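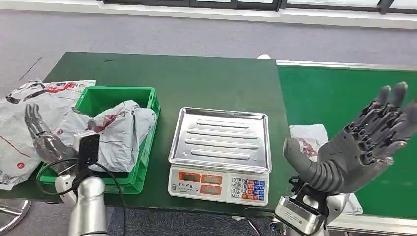 Tirkeo Parcel Weighing Set

README, version 4
Last updated: 2024-12-21

Summary

Tirkeo is a set of records covering the weighing of soft courier bags at a packing bench. Each record joins one parcel to one scale reading, one bin and one bag type. The set holds 3,355 records taken at 39 bench positions. It was put together by the Grumard packing group for work on parcel handling, bench layout and scale reading errors.

The subject is light goods in plastic mailing bags. Rigid cartons, tubes and padded envelopes are outside the scope and were removed before release.

Contents

records.csv: one row per weighing
bags.csv: one row per bag type
benches.csv: one row per bench position, with layout code
excluded.csv: rows taken out during checking, with reason code
layouts/: plan drawings of the bench layouts
CHANGES.txt: differences between versions

All text files are UTF-8 with comma separators and a header row. Line endings are LF. Empty fields are left blank; the strings NA and NULL are not used.

Fields in records.csv

record_id: integer, unique, not continuous. Gaps are rows moved to excluded.csv.
bench_id: key to benches.csv.
bag_id: key to bags.csv.
bin_side: L or R, as seen by a person standing at the working edge of the table.
fill_state: flat, crumpled or overhang. See Bag states.
gross_g: reading in grams, goods and bag together.
tare_g: bag weight in grams, taken from bags.csv.
net_g: gross_g minus tare_g.
settle_s: seconds from release of the bag to a stable reading.
repeat_no: 1 for the first weighing of a parcel, higher for repeats.
flag: blank, or one of the codes listed under Flags.

Bench layout

The standard layout places a counting scale in the middle of a green worktable with its keypad toward the operator. An open plastic bin stands on the left of the scale for incoming parcels. The area on the right is for bags that have been weighed. A second, longer bench runs behind the table and carries parcels away from the station.

Three variants exist. Layout B mirrors the standard, with the bin on the right. Layout C has no rear bench. Layout D has two bins, one inside the other, with the upper one used for parcels and the lower one as a spacer. Layout codes are given per position in benches.csv. Drawings are to scale, in millimeters.

Scales

All positions use tabletop scales with a stainless-steel pan and separate displays for weight, unit weight and count. Only the weight display was recorded. Counting mode was turned off for the whole period.

Resolution is one gram. Each scale was zeroed with the pan empty before a batch and checked against a reference weight at the start and end. Batches with a drift of more than two grams were moved to excluded.csv with reason code DRIFT.

The pan is smaller than most of the bags. A bag that hangs over the edge and rests on the table reads low. Operators were told to fold loose ends in toward the middle of the pan before taking the reading. Where this was not done, the row carries the flag TOUCH.

Bag states

flat: the bag lies on the pan with no part past the rim.
crumpled: the bag is creased or bunched, with all of it inside the rim.
overhang: part of the bag extends past the rim but does not touch the table.

State was entered by hand at the time of weighing. A second reader checked a sample of 205 rows against the notes kept at the bench. Disagreements were mostly between flat and crumpled, and the boundary between these two should be treated as soft. Users who need a firm split are advised to merge them.

Bins

Bins are open-topped plastic crates. Bags are placed in them without sorting, and large bags often lie across the rim. The order in which parcels left the bin was not controlled. For this reason record_id must not be read as a size or weight order.

Bin color varies between positions and has no meaning in the data.

Flags

TOUCH: bag in contact with the table or the scale housing during the reading.
SLIP: bag moved on the pan after release and was set again.
LABEL: shipping label missing, folded or unreadable.
DOUBLE: two bags weighed together. Net weight is not valid.
MANUAL: reading written down on paper and typed in later.

A row carries one flag at most. Where two applied, the one higher in this list was kept.

Labels and personal data

No names, addresses, phone numbers or tracking numbers are included. Label codes were not read or stored. The LABEL flag gives only the physical condition of the label.

Known problems

Settling time at the Li site is longer than elsewhere. The tables there stand on carpet and pick up movement from the rear bench. The readings are sound, but settle_s should not be compared across sites without a correction.

Tare values for bags reused after return are those of new bags. Added tape is therefore counted in net_g.

Records from February were entered on an older form that had no overhang state. They are marked crumpled where the notes allowed no better choice.

Very light parcels are under-represented. Anything under ten grams net was dropped in version 2, and those rows were not recovered.

Suggested use

The set is suited to estimating reading error by bag state, comparing layouts and planning bin placement. It is not suited to estimating shipping volume or cost. The parcels were chosen to give a spread of bag types and do not reflect normal traffic at any site.

For error estimates, use rows with repeat_no of 2 or higher together with their first weighing, and drop all rows flagged DOUBLE.

Changes in this version

Added settle_s for all Vullasier positions.
Corrected bin_side in layout B, which was reversed in version 3.
Split the former flag MOVE into TOUCH and SLIP.
Replaced the plan drawing for layout D.

License and citation

Free for research and teaching use. Redistribution is allowed if this file is kept with the data. Cite as: Grumard packing group, Tirkeo Parcel Weighing Set, version 4.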